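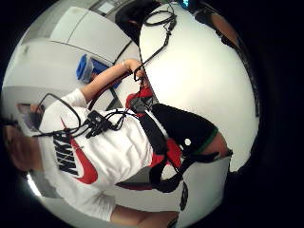 Harness with red padding, chest cabling and shoulder strap.

Clekell is a wearable capture kit sold by Danura for recording hand work, mostly to train robot arms. Sold as a full set or on monthly rental. First shown in June by Gøran Nyberg and Bethel Kassa, who had built an earlier glove called Presta (discontinued).

Contents. Body harness, glove, marker cube, cables, carry case. Harness comes in 2 sizes. Cube goes on the back of the hand, printed with a black-and-white pattern that a fixed camera reads for position. Set-up takes 6 minutes acording to the maker; reviewer Erzsébet Szabó put it at 20 for a first-time wearer, mainly the straps.

Use. Household tasks, table work, kitchen items. Wearer does the job by hand and the software, Beyene, stores the motion. One session runs up to 40 minutes before recalibration.

Reception. Mixed. Cube tracking praised, cabling critisized as heavy around the chest. Lawal Jibrin called the manual "thin". A wireless version has been promised, no date.

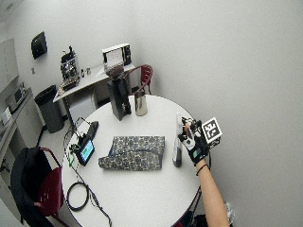
Can the glove be rented without the harness?
Only the full set is rented out. Spare gloves are sold seperately, right hand only.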